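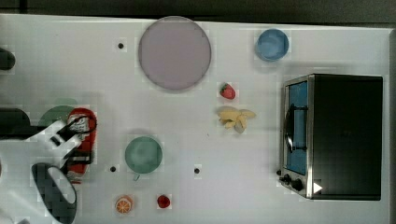 Skistbridge restaurants set out their tables for the Christmas week

12/18/18

Eight restaurants in Skistbridge will serve a special Christmas lunch this year, and several of them still have free tables. The list was published on Monday evening by the Skistbridge Table Guide, a small booklet which comes out every winter and can be taken without charge at the railway station and the public library. The guide was printed in 3,000 copies.

The most known name on the list is Mokeo, on Canal Street. The restaurant will offer a lunch of four courses on Christmas Eve and again on Boxing Day, but it stays closed on Christmas Day itself. The menu begins with a chestnut soup, and then the guests can choose between roast duck with red cabbage, baked cod with leeks, or a pumpkin pie for those who do not eat meat. Children under 10 pay half of the price. There is live guitar music on both days from one o'clock.

The chef of Mokeo, Tiburcio Aguirre, has led the kitchen there since March. He told us that he did not want to change too much in his first Christmas.

"People come with their grandmother and they want to find the duck," he said. "So the duck stays. I have only changed the sauce, and I have put one dessert from my own family, a rice pudding with cinnamon and orange. My mother makes it with more sugar than I do, and she has already told me it is a mistake."

Aguirre also asks guests to tell the restaurant about allergies when they make the booking, and to not wait until they are sitting at the table. The duck sauce contains nuts, and it is prepared the evening before. 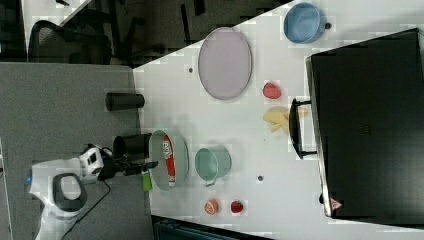 On the other side of the river, Toft will open on Christmas Day from noon to four. It is the only place in the guide which serves a buffet. There will be cold salmon, turkey, potatoes in three styles and a long table of cheese from the farms of the valley. The dining room has been painted during the autumn and it is now much lighter than before. Toft takes bookings only by telephone, and groups of more than eight persons must pay a deposit.

For families with small children, the guide recommends the early sitting at Toft, when the buffet is not yet crowded and the staff have time to help with the plates. High chairs can be reserved, but their number is limited, so it is better to mention it during the call.

Prernar, the small Indian restaurant behind the market hall, appears in the guide for the first time. It will serve a Christmas thali on Boxing Day, with lamb or fully vegetarian, and a sweet carrot dish at the end. The room is small and the owners have planned two sittings, one at noon and one at half past two. On Monday evening the first sitting was already full.

The other five places in the guide offer shorter menus, most of them with two or three courses. Two are pubs which will serve only until three in the afternoon on Christmas Day. Opening hours and prices are given in the booklet, together with a note about which places accept dogs and which have an entrance without steps.

The restaurants in the guide expect to serve 600 lunches together on Christmas Day. Last year the weather was bad and many tables were cancelled in the morning, so some owners now ask for a card number with the booking. At Mokeo a table can be cancelled without cost until the evening before.

Visitors who come by car should know that the car park at the market hall will be closed on Christmas Day. The one beside the station stays open, and parking there is free from Christmas Eve until the end of Boxing Day. Buses do not run on Christmas Day, and on Boxing Day they follow the Sunday timetable.

Copies of the guide are also available at the counter of Mokeo and Toft. The library closes for the holidays on Saturday at noon.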